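Radden: a short stealth game in one building
Project report by Jovita Cervantes
January 27, 2019

1. Aim

Radden is a first-person stealth game made over one term. The player has to cross the offices of a company called Vadness without being seen, and each run lasts 345 seconds. I wanted to find out if a fixed time limit makes players take more risks or just makes them annoyed.

2. Guards

The guards use a simple state system: patrol, suspicious, search and return. In the first build they could see through door frames, which took 2 weeks to trace. The fault was in the order of the sight checks, so a guard tested distance before walls and then kept the result.

Sound works on a radius. Walking on tile is louder than walking on carpet, and a dropped object is louder than both.

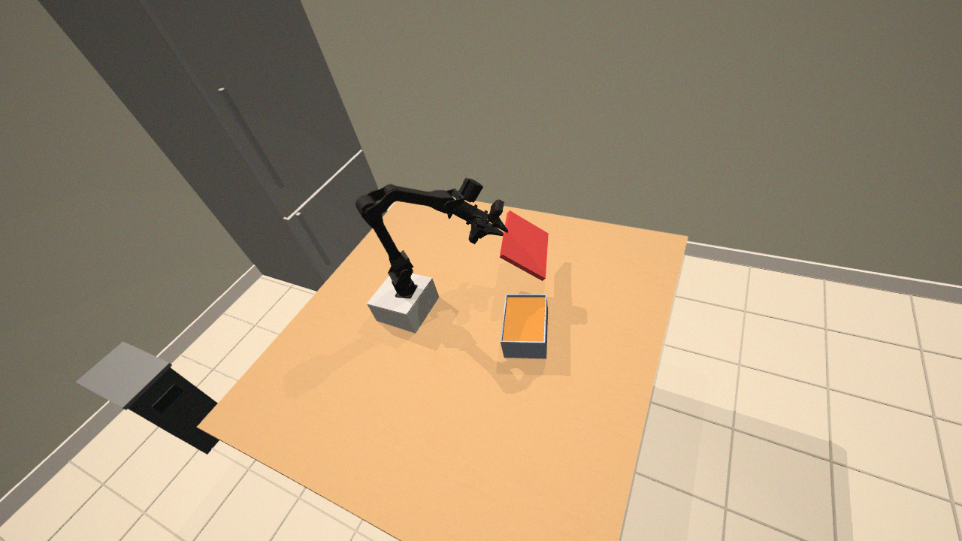
Figure 1. Simulated room with robot arm, table and refrigerator.

3. Play tests

Testers played on two maps, Kang and Hedberg. Kang is small and has one exit. Hedberg has three floors and a lift. I logged 146 runs in total. Most of the failed runs on Hedberg ended at the lift, where players waited too long and were found by the second patrol. On Kang the timer hardly mattered.

Several players asked for a quick save. I left it out, as it would let them repeat one corridor until the guards happened to face the other way.

4. Remaining work

The score is capped at 600, and good players reach the cap too early. I plan to change the scoring before the April submission. The lift doors also still close on guards, who then walk on the spot until the map is reloaded.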